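Home | Kitchen | Laundry | Workshop | Contact

Laundry robots: good practice at home

Inga household guidance, revised 11th July

Households using a two-armed robot for laundry should observe the following rules.

Keep 2 meters of floor clear on the working side of the washer. Children and pets stay out of this area during loading.

Empty all pockets before the basket is set down. The robot should not be relied on to find coins or keys.

Place the basket in front of the door – never on top of the machine. Loose cables should run along the wall.

An adult selects the program and starts the wash. 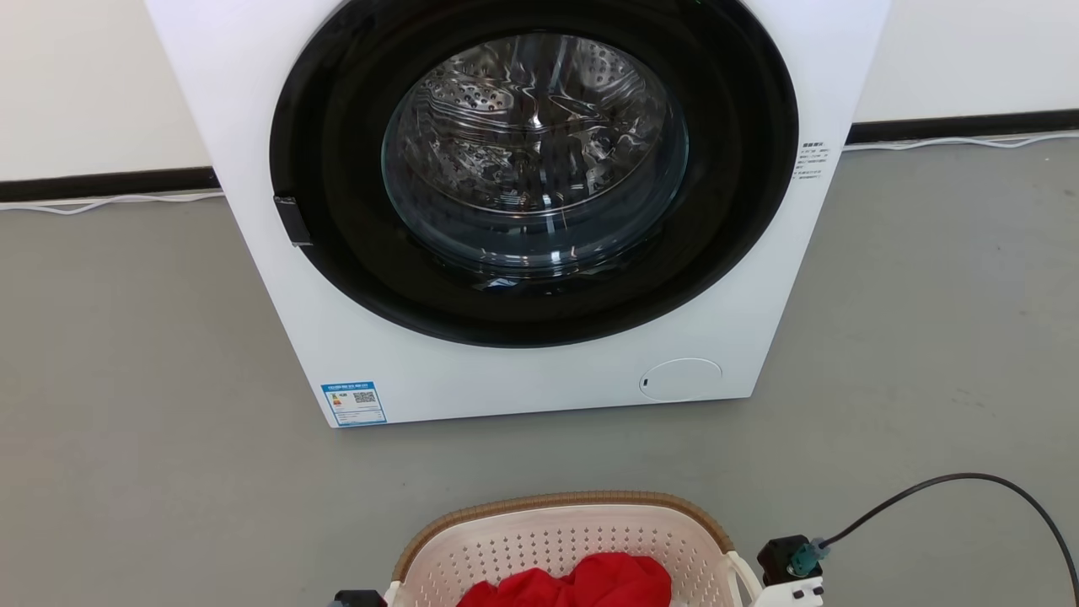
Basket and front-loading washer, drum apparently empty.

Check the gripper pads for wear every 28 days.

Contact Inga, Kutport office | © Inga | Back to top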